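# The Slow Lunch of Traltcombe

When I first came to live in Traltcombe, I believed that lunch was a thing you do with one hand. In the city where I worked before, I ate at my desk, and I often could not say in the evening what it had been. Then I took a room above the old bakery, and at half past twelve I heard the shutters of the whole street go down, one after another.

The town has 578 inhabitants and one public dining hall, and in the middle of the day a good part of the first can be found inside the second. The hall is called Drandell, after the mill that stood on the same ground. It has long benches, high windows and a bell which is rung only when the soup is ready. A meal has two courses and bread. You do not choose. On my second day I asked for the menu, and the woman at the door looked at me with real kindness and gave me a spoon.

The habit is older than the hall. When the mill was working, the machines were stopped for 85 minutes at midday so that the bearings could cool. The workers went home, or they ate by the river if the weather allowed. After the mill closed, the shops kept the same pause, and later the school took it over also. People here still say "the eighty-five" when they mean the lunch hour, and children learn the expression before they learn to read a clock.

What is cooked depends on the month. In June there are broad beans almost every day, with mint or with bacon, and by the end of the month one hears some complaints. In winter there is barley, cabbage, and a dark stew from Tostitz, the next village up the valley, where they put prunes in everything. I was suspicious of the prunes for a whole year. Now I buy them myself.
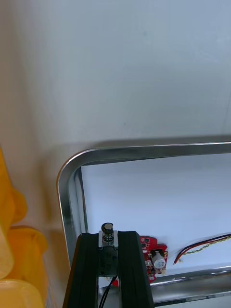 How does a place this small pay for a hot meal every working day? Each household gives a fixed sum in spring and autumn, and the farms give part of their share in vegetables, which are weighed at the back door and written in a book.

This book is a pleasure to read. It lies on a shelf near the coats and anybody may open it. In one autumn the Magagula farm brought 239 kilos of pumpkin, and beside the number somebody has written, in pencil, "enough". The handwriting changes over the years, but the columns stay the same.

I do not want to paint the custom too pretty. There are people who dislike it. A young couple who repair bicycles near the bridge told me that they lose customers, because visitors arrive at one o'clock and find the town closed. The bus company also does not respect the pause, so whoever must travel to the hospital takes bread in a bag. And thirteen years ago the hall was nearly given up, when the roof leaked and the price of gas rose in the same winter. For some months the soup was cooked in the school and carried over the square in pots.

Still, I have noticed what it did to me. I know now who is ill, as their place on the bench is free and someone leaves with a covered bowl. I have learned the names of four kinds of cabbage. I have sat beside a man with whom I disagree about nearly everything, and we passed each other the salt.

In the afternoon the shutters go up again, a little later than they should. The baker is usually the last. I hear him under my floor, looking for his keys.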